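9th May, pool notebook, Prasbridge

Opened up early again and did the water before anyone was in. Free chlorine a touch low at the deep end, pH fine, and I've put the alkalinity in the log at 200, same as the last reading (I did it twice, as I never quite trust a number that doesn't move!). The Galline pump is still humming on start-up, though nothing like it was in March, and I'm inclined to leave it be until the filter has had its backwash and we can hear it properly.

The hat rule came up at the desk again, so I'm writing it down for all of us: hats for lane swimming, please, and none needed in the teaching pool.
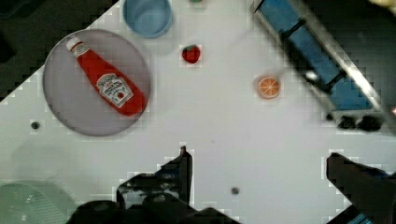
One of the regulars replied to our notice that at Mercado they lend you a hat if you've forgotten yours, and couldn't we do the same? I rather like the idea. Brandico do plain ones in boxes of 42, and a box would see us through the summer, I should think.

Meter read 1,105 at close. Still to do: backwash, new sign for the footbath, and ring about the lane rope.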